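Moving the pattern archive off the old drive

The Cedell drive I have used for sewing patterns since the apartment on Dolan started throwing read errors in May, so I finally moved everything. The archive held 3,030 files, mostly PDFs, plus scans of paper patterns I traced by hand.

I copied the whole drive before sorting anything. The first pass stopped on 5 files with damaged sectors. A second pass at a slower read speed recovered 3 of them. The other 2 were duplicates of patterns I still have on paper.

Duplicates were the larger problem. I ran Drurix against the copy, comparing contents and ignoring file names, and it flagged 926 files. Most came from downloading a pattern again when I could not find the first one. I kept the oldest copy of each and deleted the rest in batches, checking each batch by opening a handful of files.

File names now follow one format: garment, designer, size range, page size. Dates are left out. I never search by date, and the download date says nothing about the pattern. Scans get the same format with the word "traced" at the end.
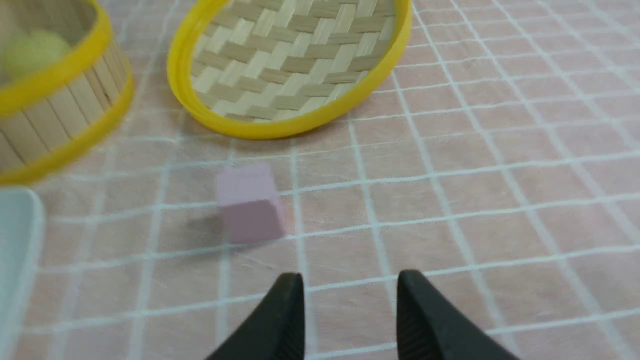

Scale is the remaining issue with the scans. My old scanner software, Tromusent, saved pages without a resolution tag, and each print program guesses differently. A test square on every sheet would have solved it, but I only started adding those late. Grid material helps as a rough check, like the pale pink cloth with the white lines, though lines that bend wherever the cloth isn't lying flat are no good for measuring. For the real check I use a steel ruler and the longest straight seam on the piece.

Backups run on Wednesday night to a second drive, which stays unplugged the rest of the week. I still have the traced sleeves to rename.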